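Cetunbridge Neighbors Dialogue Project
Progress report to the Ayele Fund, second period
3/7/20

Hi all,

Khurram Naqvi here again, with the update I promised you. I know the form asks for outcomes first, but the first thing I want to tell you is that we finally have the two sides of the old district reading the same text, and I'm so pleased about it I could frame the thing.

Some of you are new to the fund, so a quick refresher. Families from Jiron and families from Zoreck have lived in Cetunbridge for a long time now, most of them having left during the same war and on different sides of it. They shop at the same stores and their kids are in the same classes. They do not talk about the war with each other, and the two groups hold separate memorial days (same month, different dates, different songs). Your grant pays for recorded conversations, translation, and a booklet that puts the accounts side by side.

What got done. The interviews are finished, apart from 2 that I'll come back to. Ibsa Admasu did nearly all the recording on the Jiron side and I did most of Zoreck, then for the last few we swapped. That was Ibsa's idea and I was nervous about it – my Jiron dialect is terrible – but people were patient with me and a few of them corrected my grammar on tape, which has made for some cheerful transcripts. The translations are with our readers. We argued for weeks over one word that one side uses for "the departure" and the other hears as "the expulsion," and we've decided to leave it untranslated with a note in the back.

The booklet draft went out to everyone who's quoted in it. Most came back with small fixes, mainly spellings of village names. One man asked us to take out his whole section, and we did, the same afternoon. I'd like to keep his page count in the budget in case he changes his mind, but please tell me if that's a problem on your end.

What didn't get done. The school sessions slipped. The district wanted to see the finished text before agreeing to anything, and I should have seen that coming when I wrote the timeline. We're now aiming for April. Also, the two missing interviews are both with former fighters, and both have said yes and then gone quiet. I'm not going to push them. If they don't come around, we'll print without them and say plainly in the introduction that their voices aren't there.

We've moved most of our smaller meetings out of the hall and into a sitting room, and people stay longer and interrupt each other more, which I count as progress.

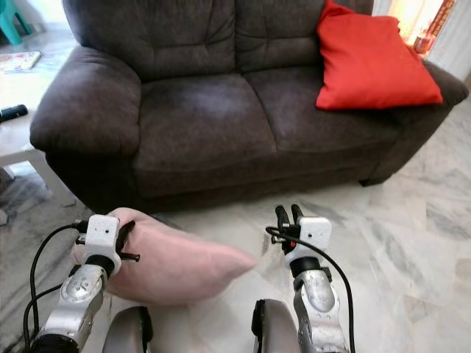 The brown sofa and its red-orange pillow.

Money. We've spent $2975 so far, mostly on translation, which ran over what I'd guessed. Printing is quoted at about $2000 for 400 copies. I'd like to move what's left in the travel line over to printing, and I've attached the revised sheet so you can see how that works. No extra request this time!

Next up: final corrections, the printer, and a first public reading with one reader from each community. Ibsa wants music and I want chairs that don't squeak, so we're still negotiating. I'll send you the proofs as soon as I have them, and if any of you would like to come to the reading, let me know and I'll save you a seat.

Warmly,
Khurram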